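Pets > Dogs > Tidy Home > Toy Basket

How I Set Up (and Actually Keep Up) a Dog Toy Basket

5 minute read

Print this page | E-mail this page

If you've ever stepped on a spiky chew bone in bare feet at 6 in the morning, you already know why I started doing this. Our dog, Fikre, is a big sweet mutt who believes every toy should live in the exact spot where people walk. I used to toss everything into a closet at night and then he'd sit outside the closet and sigh at me. So now he has a basket, and it's gone so well that I keep getting asked how we do it!

What you'll need

A low basket with open sides or a handle hole. A table or counter to work on (your back will thank you). A soft brush, an old towel, a bowl of warm water and a little mild dish soap. That's the whole list.

Step 1. Pick the basket

Go low. I can't say this enough. My first one was a tall hamper kind of thing from Busden, very pretty, and Fikre had to stick his entire head and shoulders in to get anything out, so of course he tipped it over every single time. A low rectangle is much better. He can look in and see what's there, and you can slide it under a bench when company comes over. Green hides dirt nicely too, if you're choosing between colors (the cream ones look wonderful for a week).

Woven is my favorite because crumbs and sand drop to the bottom and you can just shake it out over the grass. Do run your hand along the inside before you use it, though, and snip any ends that poke out.

Step 2. Empty it and sort

Once a month I put the basket up on the table and go through what's in it. Anything with a split seam goes, anything with a squeaker showing goes, and anything that has lost a chunk goes. Be brave. I kept a shredded rope for most of last year for no good reason.

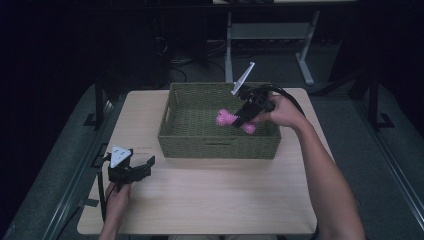
Tikitz wrote in to say that sorting works better at their house with the dog out in the yard, after one too many rescued tennis balls, and that the throwaway pile should go straight into the outside can. Good tip, and I do it that way now too.

Step 3. Wash what's left

Bumpy rubber toys are the worst offenders. All those little nubs hold on to lint and hair and whatever was under the couch. I let them sit in the warm soapy water while I do something else, then go over them with the brush, working along the rows and then across. If a toy has a hollow spot, get a corner of the towel in there and twist it around. Rinse until the water runs clear and then rinse again, you don't want your dog tasting soap!

Set them out on a bare tabletop to dry. A wipeable one is ideal. I used to lay everything on a towel, but the towel stays damp and then the undersides do too. Turn them over after lunch and they should be ready by supper.
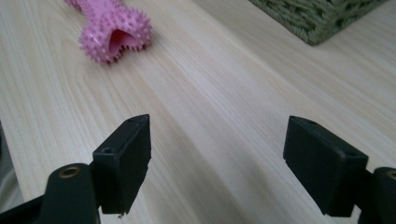
Pink bone chew on the tabletop, next to the basket.

Step 4. Clean the basket too

This is the part I skipped for ages. Take it outside, turn it upside down and give it a few good smacks on the bottom. Then go over the weave with the dry brush, getting into the corners. If it smells, wipe it with a cloth that's barely damp and leave it in the shade with some air moving around it. Please don't soak it. I soaked one from Trelleck and it dried shaped like a potato chip.

While the basket's off the table I give the top a wipe as well. Ours has picked up a few scuffs over the years and those aren't going anywhere, so I've stopped scrubbing at them.

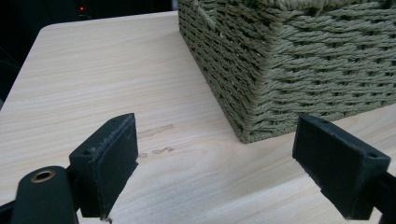
A dab of dish soap on a soft cloth is plenty for that, followed by plain water, and then dry it off so you don't get streaks.

Step 5. Put back only a few

I put back 3 toys and stash the others in a bin on a high shelf. When he gets bored I swap 2 of them out, and he acts like it's his birthday. One chewy thing, one soft thing and one thing to throw seems to suit him, but a puppy may want more to chew and an older dog may only care about the one favorite.

Then set the basket back down in the same place. Same corner, every time. Fikre learned where his was in a few days, and now he'll go over and pick something out for himself after breakfast. Putting things away is still my job. I've tried teaching him with treats, and so far he'll carry the toy to the basket, look at me, and carry it off again.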